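The Tronema portable PA at our candlelight vigil: a long review from a short organiser

I should start by saying I'm not a sound person. I can sing in a choir if somebody reliable stands beside me, and that's the extent of it. But when our little multifaith group in Tonstead was asked to hold an evening of remembrance in the square, after the fire at Wolde, the job of making sure people could hear landed with me, and I've now spent enough time with the Tronema battery speaker and its two wireless microphones that I feel I owe other organisers a proper write-up.

We'd expected a couple of hundred people. Nearly 800 came. They filled the square, then the steps of the library, then the footpath on the far side of the road, and I remember looking out from beside the rotunda and thinking, oh dear, one speaker.

So, the sound. For spoken voice it's lovely, warm and clear without that tinny railway-platform quality that makes every speaker seem a bit cross. We had six people reading, from the imam and the Anglican deacon through to a girl of 12 or so from the high school who'd written a poem on the bus, and every one of them sounded like themselves. The deacon has a big chesty voice and the girl had hardly any voice at all by the second verse, and I managed both with the one dial. I was very grateful for that dial.

Where it struggles is distance. The people on the grass heard everything. My sister was over by the bakery and she caught the music and the names, though most of the prayers went past her. The brochure says it suits outdoor gatherings, which I suppose is true if your gathering is a wedding. For anything the size of ours you'd want a second unit, and they do link together without a cable, so in hindsight I'd have hired another and put it halfway back. Please learn from me on this.

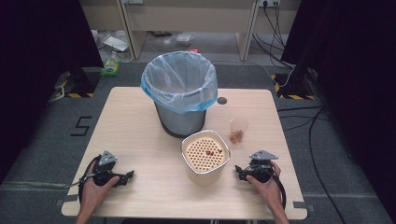 The microphones are the real strength of the thing. They're light enough for an older person to hold through a long reading, and the switch is a proper sliding switch with a bit of resistance to it, so you can feel in the dark whether you're on or off. Consolacion Fajardo, who read the names, wore her woollen gloves the whole time (it was bitter, there was a wind coming straight up from the river) and had no trouble with it at all. She's read at funerals with all sorts of equipment over the years and told me afterwards, "I forgot I was holding it." I can't think of higher praise for a microphone.

There's a foam cover for each one and you must use them. We did our first test on the Tuesday without the covers and the wind sounded like someone dragging a wardrobe down a hallway. With the covers on it dropped away to a sort of soft breathing, which you stopped noticing. They do slip off, mind you, and one of ours went under the rotunda and is probably still there. Replacements are sold separately, which I thought was a bit mean.

Battery life I was nervous about, because we ran it through the choir rehearsal in the afternoon and then the whole service, and I'd been told by two different people that cold weather eats batteries. It came through with the little light still green. We kept the volume at 80 per cent or thereabouts for most of the evening and turned it right down for the silence. I'd like to mention the silence particularly, as it's something you won't find in the specifications. Cheaper speakers hiss. When you've asked a whole square full of grieving people to be quiet together, a hiss is a dreadful thing, and this one gave us nothing, just the flags moving on the council building and a baby somewhere at the back. I was more relieved than I can tell you.

Music was the weaker half. The choir sang unaccompanied into both microphones and it came out a little bit squashed, with the altos (my lot) mostly missing. The piper didn't need amplifying, as pipers never do. We played one recorded hymn from a phone, and pairing the phone was easy enough once I'd found the button, which is on the underside next to the handle where no sensible person would look. Do this at home first, with your glasses on.

A word on carrying it. The handle pulls up and there are wheels, and on a flat path it rolls along behind you like an obedient dog. On the cobbles in the square it did no such thing. It took my nephew and me to get it up the rotunda steps, and I had a sore shoulder for the rest of the week. If you've got somebody young and strong, book them early and promise them dinner.

We hired ours from the music shop in Puvodmont, who were very kind and wouldn't take anything for the second day once they knew what it was for. The group has since talked about buying one, and I've said yes, I'd be in favour — for Anzac morning, for Harmony Day, and for the evenings like this one that we all hope not to need. My only condition is that we get the pair.

Four stars from me. I've taken one off for the button, the cobbles and that foam cover, and if anyone finds the cover under the rotunda, I'd be glad to have it back before we return everything for good.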